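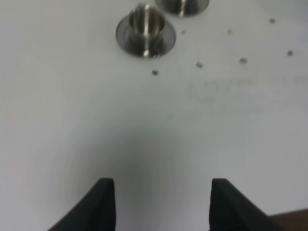 Forums > Manipulation > Imitation learning
Filed under: Methods, Results & Replications

Wrist view only vs wrist + fixed, tea service task

fulto_bench
Results from the ablation. 2,883 demos in total, cups, saucers and teapot, all stainless. Trained one policy on wrist view alone, one on both views. Same arm, same table. Wrist only lost the teapot far more often – basically sees white table and shiny metal and has to guess. Both views much steadier.

clernum
How many of those 2,883 had both cameras working? Last time you posted it was half.

fulto_bench
1,421 with both. Yes I know. Wrist-only policy got the full lot so if anything it had the advantage.

hallgrimsson_m
Don't buy it. Different data, different lighting probably, you can't call that an ablation. Cut the wrist set down to the same 1,421 and run it again.

fulto_bench
Fair, will do. Takes about 2 days on our machine tho.

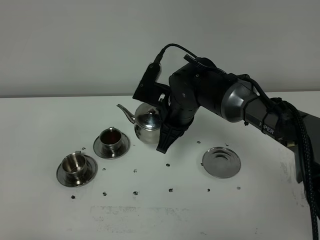

Also the polished steel is half the problem imo. The pot reflects the arm, so the policy is partly looking at itself. Marina Liapis at Lorkau tried randomising reflections in sim and got nowhere, but she only had 1,000 episodes.

clernum
Or matte spray on the cups. Cheap test.

hallgrimsson_m
Then its not the same task is it. Whole point is shiny things.

clernum
It's a control. Nobody said leave it on

fulto_bench
Matched run first, spray after. Will post numbers for both, even if they make me look daft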